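News > Research > Robotics

Nakwood opens remote-control kitchen for robot lessons

Nakwood, the training software company from Duvunmont, has opened its simulated kitchen to outside users this October. In it, people can show a robot arm how to move food and dishes at a sink, with no real kitchen and no real robot needed. The operator sits at home or in an office, holds a controller in one hand and steers the arm on the screen.

The kitchen is named Hutchins, after the street where the company had its first office. It has been used inside the company since spring, and over 2,000 demonstrations are now stored. Each of them is a full recording of one person doing one task by remote control, with the movements of the arm and the views from the simulated cameras kept together.

"We wanted that a person who never touched a robot can give a useful lesson on the first day," said Amrit Sawatzky, who leads the work on demonstrations. "You do not write any program. You take the thing, you put it where it must go, and the recording is your lesson."

The tasks are short and are given in one sentence, for example to put the corn on the plate, or to move the mug to the sink. For every new session the objects are chosen and placed again by the software. The plate may be in the basin and the pan on the counter behind, and next time the food lies on the front side of the sink. The kitchen can also be presented from another side, so that the tap comes on the left or on the right. According to Mr Sawatzky, a robot which has learned from only one arrangement will often fail when a cup is moved by the width of a hand.

A demonstration may take at most 70 seconds. If the operator drops something, the attempt can be continued, and the company asks people to do so. Recordings with a mistake and a correction are marked separately and they are also given to the learning program. Only sessions where the connection was lost are deleted.

The sink was added on the request of users. The first version of Hutchins had a table and a shelf, and the operators found it too easy. With a deep basin the hand must come from above and must not touch the walls, and the rim can hide a part of the plate from the view. Mackenzie McIntyre, one of the 11 operators who tested the kitchen before the opening, said that she needed two evenings to get used to it.

"On the table I was already fast," she said. "At the sink I was going down too early all the time and hitting the edge. Then I learned to look first from the other camera - the one which sees the basin from the side of the tap - and only after this to lower the hand."

She added that long objects were harder for her than round ones, as they turn between the fingers if they are not taken in the middle.

The controller is a small handle called Sidon, which Nakwood also makes. When the operator turns the wrist, the simulated hand turns too, and a button closes the fingers. The kitchen works with a normal mouse and keyboard as well, but the company does not recommend this for tasks at the sink.

Groups which want to use the kitchen can apply on the company's website. Thirteen places are free in the first round, and the users keep the rights to their own recordings. An introduction by video call is held every Monday at 4 p.m. and lasts half an hour. A version with two arms is in preparation - Nakwood has not given a date for it.

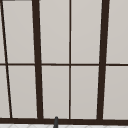
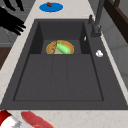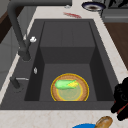
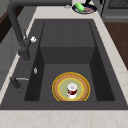
Views from the simulated kitchen: the window, and three views of the sink with a plate in the basin. Pictures: Nakwood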